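### 4.3 Contact failures near the cooktop

The largest group of failed trials in the simulated kitchen came from contact between the gripper and objects it was not meant to touch. We ran 700 episodes of the pot task with the Trestero policy. In each one the arm has to reach the pot, take hold of it by the handle and move it to the target burner. Of these, 571 ended in success. Another 90 were stopped by the contact monitor, and the rest ran out of time. This section deals with the stopped episodes.

The contact monitor was written by Maribel Ccori for the earlier Clomon experiments. It reads the forces reported by the physics engine at each step and ends the episode when any one of them goes over a set limit. We left the limit where it was. A policy that pushes this hard in simulation should not be run on the real arm, so we count a stopped episode as a failure even if the pot would have reached the burner.

Most of the stops happened during the approach. The policy brings the gripper down over the cooktop and then moves sideways toward the pot. When the wrist is turned too far, the back of a finger meets the side wall of the pot before the fingers have opened. The policy does not back off. It reads the lack of motion as a position error and raises the command, and the force climbs until the monitor ends the run. Figure 6 shows a view from the wrist camera with one finger very close to the side of the pot. 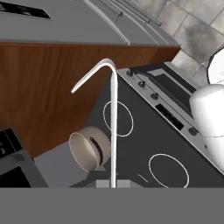
**Figure 6.** Simulated wrist camera view during the pot task. The shaft of the finger passes just to the right of the pot and its handle, with the cooktop behind it.

We first suspected the collision mesh. The finger mesh in the Lei asset set is slightly thicker than the one drawn on screen, and a gap that looks safe in the camera view can already be a contact in the engine. Xiuying Song replaced it with a tighter mesh and replayed the stopped episodes from their saved starting states. Only 2 of them finished. The mesh was wrong and we have kept the new one, but it does not explain the failures.

The second cause we looked at was the training data. In the demonstrations the operators nearly always came at the pot from above with the fingers already open. The policy has therefore seen very few states in which a closed gripper is beside the pot at a low height. Once it drifts into such a state, through a small error in wrist angle, it has nothing to copy. The stopped episodes fit this account: in the logs, the wrist error starts well before contact and grows at every step.

A simple guard removes the worst of the behavior. If the commanded and measured positions differ by more than a fixed amount for several steps in a row, the controller holds the arm still and lifts it straight up before handing control back to the policy. The guard does not correct the wrist angle, and the policy sometimes returns to the same place and triggers it again. We used it for all runs on the Etetti arm reported in Section 5. The results in the present section were obtained without it.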